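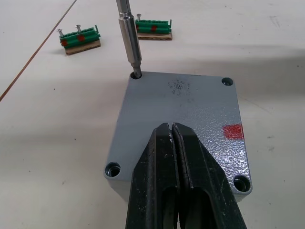
When does the fifth wheel need fresh grease?
Grease the top plate every 1,000 operating hours or at each tractor service, whichever comes first, and any time the plate shows bare metal.

Section 8. Greasing and Adjusting the Gavard Sliding Fifth Wheel

Applies to tractors fitted with the Gavard manual slide and the Wekero locking jaw.

Before you start

1. Park on level ground. Set the tractor parking brake.
2. Drop the trailer and pull the tractor clear.
3. Shut off the engine and remove the key.

CAUTION: Keep hands out of the jaw while it is open. The jaw is spring loaded and closes with enough force to crush fingers.

Greasing

4. Scrape old grease off the top plate. Wipe the throat and the jaw faces with a clean rag.
5. Check the plate for cracks, paying attention to the welds at the bracket pins. Do not return a cracked plate to service.
6. Spread Retonau chassis grease over the full contact area of the plate.
7. Pump grease into both bracket fittings until clean grease shows at the joint.
8. Coat the jaw faces with a thin film of the same grease.

NOTE: Do not mix grease types. If the previous type is unknown, clean the fittings and purge them fully.

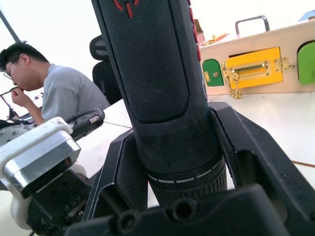
Jaw adjustment

9. Close the jaw on a Kairys test pin. Do not use a worn kingpin for this check.
10. Loosen the locknut on the adjusting screw.
11. Turn the screw clockwise until the jaw drags on the pin, then back it off one half turn.
12. Hold the screw and tighten the locknut to 80 lb-ft.
13. Open and close the jaw several times. The release handle must return all the way without help.

If the handle sticks, repeat steps 10 through 13. If it still sticks, replace the jaw kit, part 209.

Return to service

14. Couple to an empty trailer. With the trailer brakes set, tug forward gently in low gear.
15. Get out and look. The jaw must be closed behind the kingpin, with no gap between the trailer plate and the fifth wheel.

WARNING: Never rely on the tug test alone. Always check the jaw by eye with a flashlight.

16. Enter the hour meter reading in the service log.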